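The little Bramholm basket: seven months of dumping my stuff in it

I bought the Bramholm woven tray basket last June, mostly because I was annoyed. Our front hall has a narrow shelf where keys, mail, dog bags, lip balm and loose batteries all go to die, and I'd tried a ceramic bowl (chipped), a wooden box (too deep, could never find anything) and one of those felt things that looks great for a week and then turns into a lint magnet. I wanted something shallow that I could grab with one hand and move when company came over. That's a low bar, and you'd be surprised how many baskets can't clear it.

So I ended up getting two. One lives in the hall and the other has been all over the house. Bathroom, kitchen, next to the couch, back to the kitchen. I paid 56 dollars for the pair at Ididau, which felt like a lot for baskets until I saw that the Urnunico version was 72 for the same number and, to my eye, not as nicely made. More on that one further down.

First impressions. They came nested in each other with a sheet of brown paper in between, no plastic, and they smelled like a barn for two days. A pleasant barn! But if you're sensitive to that hay-ish smell, let them air out before you put them in a bedroom. I left mine on the back porch and the smell was gone by the weekend.

The color is warmer than I expected from the store listing. Online it looked almost white, and I was worried it would be one of those bleached ones. It's a light tan that goes honey-brown in places, and the strands don't all match, so you get some variation. I like that a lot. If you're trying to match it to other baskets you already own, though, I'd order one first and see.

What sold me was the rim. It's a thick twisted rope kind of edge, and it gives your fingers something to hold. There are no handles, and I thought I'd miss them, but I pick it up by the edge without thinking about it now. The sides lean outward a little and the corners are rounded, so it doesn't snag on my sweater when I carry it against my hip, which my old wooden box did constantly. 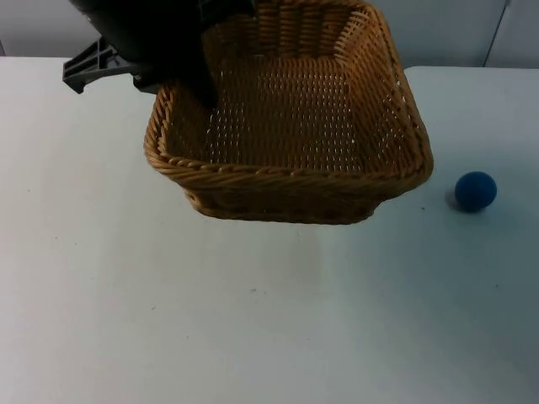
The Bramholm over a white tabletop, with a small dark blue ball off to the right.

Now for the weave, and this is where I have opinions. It's made of thin flat strands, and there are gaps. Hold it up and light comes right through the bottom. For keys and mail that makes no difference at all. For anything tiny, forget it. I kept earring backs in the bathroom one for exactly one evening and found two of them on the floor the next morning. Same with bobby pins, they poke down through and hang there like little stalactites. And crumbs! I used one for dinner rolls at Thanksgiving, and when I lifted it off the tablecloth there was a perfect rectangle of crumbs underneath. Use a napkin liner if you're going to do bread. I cut down an old linen dish towel and it works great.

The flip side is that it's super easy to clean. Dust falls through when you tap it over the sink, and I go over it with the soft brush on the vacuum every couple of weeks. I did wipe the kitchen one with a damp cloth after a soy sauce incident, and there's a faint dark spot where the sauce got into the strands. I've decided I can live with it. I would not soak it.

My neighbor Jintana Hemmin has the same basket and uses hers for fruit. She says clementines do really well in it, and she hasn't had a moldy one at the bottom of the pile all winter. I tried it with apples and it was fine, but a shallow basket fills up fast and I had apples rolling off the top every time somebody took one. Six is about my limit. If you buy fruit by the big bag, get something deeper.

Strength is better than it looks. I carried three hardback library books and a full coffee mug in it (don't tell my husband) and it flexed a bit in the middle but didn't creak or sag. After seven months the floor of the hall one is still flat. A couple of strand ends have come loose on one outside corner, and I tucked them back under with a butter knife. The rope edge hasn't frayed anywhere.

I should talk about the competition, because I did buy and return a few. The Urnunico one I mentioned has a lid, and I thought I wanted a lid. I did not want a lid. I put things on top of the lid, then other things on top of those things, and the basket may as well have been a brick. The other one I tried was the Wu tray, which is tighter woven and would hold your earring backs just fine, but it's stiff and straight-sided and the edge was scratchy on my hands. If Wu put a softer edge on it I'd probably have kept it for the bathroom.

Things I'd change. I'd love a size in between this and the big floor basket, for remotes and my knitting. I'd like some kind of little feet or felt on the bottom, too, as it slides around on our shelf when I toss my keys in from across the hall. I stuck a scrap of rug gripper under mine and that took care of it. And the tag on mine was attached with a metal staple right through the weave, and getting that out without breaking a strand took me longer than I care to admit.

Would I buy it again? Yes, and I sort of already did, I got a third one for my sister's birthday and she keeps her dog's leash and brushes in it. If you want a catch-all for medium-sized clutter, or something pretty to put rolled washcloths in, get this. If your clutter is mostly small parts, go for a tighter weave.

Four and a half stars. The half star is for the earring backs.

Update, January 18, 2024: A reader, Lertchai Panyasiri, wrote in to ask if it will stand up to a humid bathroom. Mine spent most of the summer on top of the toilet tank in a bathroom with a really weak fan, and I didn't see any mildew or warping. It did get a little softer and more bendy in July and then firmed up again when the heat came on. I wouldn't keep it right next to the shower, but on a shelf it should be okay. He also asked about the price, and Ididau now has the pair at 62, so I'd wait for a sale if you're not in a hurry.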